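PRE-ACCEPTANCE INSPECTION CHECKLIST WITH COMMENTS
Two-arm bench cell, Arard kit, evaluation unit at Watden
Issue 8/18/20
Requested by: Sollthorpe purchasing
Supplier: Wikström

Scope

The checklist covers the mechanical, electrical and guarding condition of the Arard bench cell before a purchase decision. It does not cover software licensing, spare parts pricing or the floor loading at the final location. Items are marked OK, OK with comment, Open, or Not inspected. An Open item blocks acceptance until it is closed in writing.

The unit was inspected with power isolated for sections 1 to 3 and under power at reduced speed for sections 4 and 5.

1. Base and mounting

1.1 Cell feet leveled and locked. OK.

1.2 Mounting plate screws, left arm, torque stripe present and unbroken. OK.

1.3 Mounting plate screws, right arm, torque stripe present and unbroken. OK with comment.
Comment: one stripe had been applied over an older stripe. Screw rechecked and restriped. Supplier to clean off old marks before striping in future.

1.4 Horizontal rails clean, no burrs, no loose fasteners on the running surfaces. OK.

1.5 Gear rack teeth free of debris along the full length. OK with comment.
Comment: the rack is open along the front edge, and anything dropped off the work surface can land in it. The kit price does not include a cover. See item 6.2.

1.6 Carriage end stops fitted at both ends. OK.

2. Cables

2.1 Arm cables free of cuts, flattening and exposed conductor. OK.

2.2 Slack at the wrist sufficient for full rotation without tension at the gripper connector. OK.

2.3 Slack at the base secured so that it cannot reach the gear rack or the drive motors. Open.
Comment: both arms carry their cable on the outside, with a loop left at the base. The supplier's instructions give a maximum loop size but no clip position. Clips to be fitted and their positions added to the instructions.

2.4 Small-gauge wiring at the base plates strain relieved. Open.
Comment: red wires on both sides can be moved by hand at the point of entry. Close together with 2.3.

2.5 Connectors labeled at both ends. OK with comment.
Comment: labels are paper. Replace with printed sleeve before the unit goes into daily use.

3. Work surface and enclosure

3.1 Side and back panels seated, no movement under hand pressure. OK.

3.2 Corner posts square and tight. OK.

3.3 Surface covering flat, no lifted edges within gripper reach. OK with comment.
Comment: patterned paper is accepted for the trial. It will not survive wet parts. Quote requested for a wipeable sheet.

3.4 Front opening guarded or covered by a documented risk assessment. Open.
Comment: the draft assessment assumes a trained operator standing outside the reach of both arms. It says nothing about loading the rack by hand between cycles, and that is the normal way of working. Revise before acceptance.

3.5 Emergency stop within reach of the loading position. OK.

4. Handling trial, mugs and wire rack

Trial conditions: reduced speed, both arms enabled, ceramic mugs of mixed size and color, black wire dish rack placed near the middle of the surface. 120 cycles were run. One cycle is one mug moved between the rack and the surface.

4.1 No mug dropped from above rack height. OK.

4.2 No contact between the two arms. OK with comment.
Comment: no contact recorded. The protective stop tripped in 8 cycles when both grippers were sent to the same side of the rack. Each trip was cleared and the cycle repeated. Supplier to state whether the zone limits can be set by the user.

4.3 No contact between an idle gripper and a mug standing in the rack. Open.
Comment: clearance over a standing mug was under the 16 mm given in the data sheet in some poses. Increase the approach height or restate the figure.

4.4 Rack does not shift on the surface during the trial. OK with comment.
Comment: the rack moved slightly toward the front over the full run. It was not clamped. A locating strip is recommended.
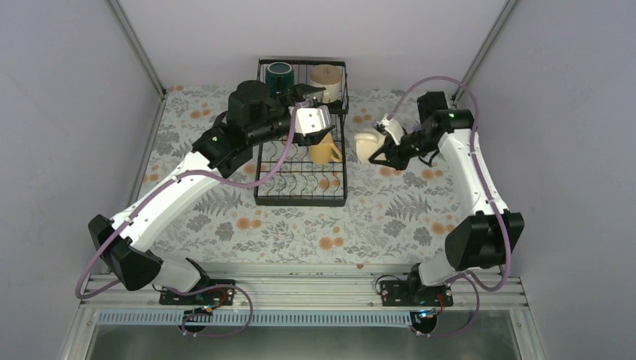
Wikström replied on 4.3 that the data sheet figure applies to one arm working alone with the other parked, and that a two-arm figure will be added to the next revision. Until then they ask that the approach height be raised in the settings, at a small cost in cycle time. The inspection accepts the explanation but leaves the item Open until the revised sheet arrives.

4.5 Finger pads free of cracks and glaze residue after the trial. OK.

4.6 Mug rims and handles free of chips after the trial. OK.

5. Stop functions

5.1 Emergency stop halts both arms and both carriages. OK.

5.2 Gripper holds its load after an emergency stop. OK.

5.3 Restart requires a separate deliberate action. OK.

5.4 Joint housing temperature after continuous running within limits. OK.
Comment: highest reading 41 °C, right arm, elbow housing.

5.5 Behavior on loss of supply power. Not inspected.
Comment: no means of interrupting the supply safely at Watden. To be done at Sollthorpe after delivery.

6. Offer conditions

6.1 Service contract offered by Wikström includes a yearly visit, first visit in November. OK with comment.
Comment: travel is charged separately – get the rate in writing.

6.2 Gear rack cover. Open.
Comment: listed as an option. Purchasing to ask for it to be included.

6.3 Manuals supplied in English, printed and as files. OK.

Result

Not accepted at this issue. Open items: 2.3, 2.4, 3.4, 4.3, 6.2. Item 5.5 to be inspected on site. Reinspection is limited to these items unless an arm or base plate is removed in the meantime, in which case section 1 is repeated in full.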